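Grippers, bags and 862 grasps: a talk with Canan Aydoğan

18 June 2021

Canan Aydoğan is eating lunch standing up. She has a spreadsheet open on one screen and a half-written email to a supplier on the other, and she says we have until the next batch starts. Fine. We talk fast.

She runs gripper testing at Cirkside, a small shop that buys arms and hands from other people and works out which go together. The current job is for a customer, Azevedo, that wants a two-arm setup for janitorial chores. Trash bags, mostly. Bags hung up, bags taken down, bags put in buckets.

"Everybody shows you a gripper picking up a block," she says. "I have never been paid to pick up a block."

Two parallel-jaw designs are in the running. One is from Flemard, one from Lestach. Same stroke on paper, near enough the same weight. The Flemard is stiffer. The Lestach has more give in the linkage, and that worried her at first.

"I thought it'd be sloppy. It is a bit sloppy. But with film plastic you want some of that. A stiff finger hits the wall and the arm faults out and then I'm walking over to reset it. Again."

How many times again? She scrolls. The plan was 1,000 grasps per gripper. Flemard finished. Lestach is at 862 as of this morning, so she won't give me a final score, and she gets a little short when I ask twice. What she'll say is that the failures look different. The stiff one tends to miss completely or stop on contact. The soft one gets hold of the bag and then loses it on the way.

"Which is worse? Depends who's cleaning up after it."
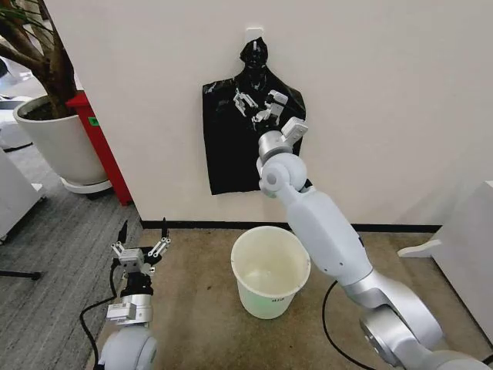 The hook was her idea. Early runs had the bag lying on a table and the results were useless, she says, becuase it never landed the same way twice and the two grippers weren't being asked the same question. A knotted bag on a wall hook at least starts in one spot. The folds still change. She's okay with the folds changing.

"You need the knot. Under the knot the plastic is bunched up, there's something to bite. Go lower and you've got one layer and the fingers slide right off. We lost most of February learning that."

February was also the month of the fingertips. She tried rubber pads, then thinner pads, then a textured tape somebody found in a drawer. The tape won for two days. Then it started picking up carpet fuzz and the numbers fell off a cliff.

On to force. She sets a limit of 50 newtons and leaves it there for both units, no tuning per gripper. The Flemard people didn't love this. They sent a long note saying their hand should be run with its own force profile.

"And maybe it should! But then I'm comparing profiles. I told them, send me the profile, I'll do a second round. Still waiting."

What about the cameras? A shrug. One camera up at head height does most of the work and she'd like another near the wrist, but shiny black plastic is a pain for depth no matter where you look from. Holes in the point cloud everywhere. Her fix is dull: evener light, plain wall, and trust the depth less when the hand gets close.

Controller is the part she actually wants to talk about. The old one ran both arms off a single queue, so if the left arm was thinking, the right arm waited. New one lets them go separately and only locks when they're headed for the same space. Cycle time dropped. She won't say by how much, the customer hasn't seen it yet.

"Cables, though. Write down cables. Nobody plans the cables. You get a nice path for the arm and then the cable wants to come along too."

Price? The Lestach quote came in 850 dollars over the Flemard, per hand, and a two-arm unit needs two. She doesn't think that settles it. Azevedo might.

If she had to pick today? Long pause, some chewing. Lestach for bags. Flemard for anything with a handle. Ask her again once the last grasps are in, and after that there's the liner test, where the bag has to go in the bucket open side up and stay there. Neither hand has tried it.

Her timer goes off. She's already typing the supplier email again when I get my coat.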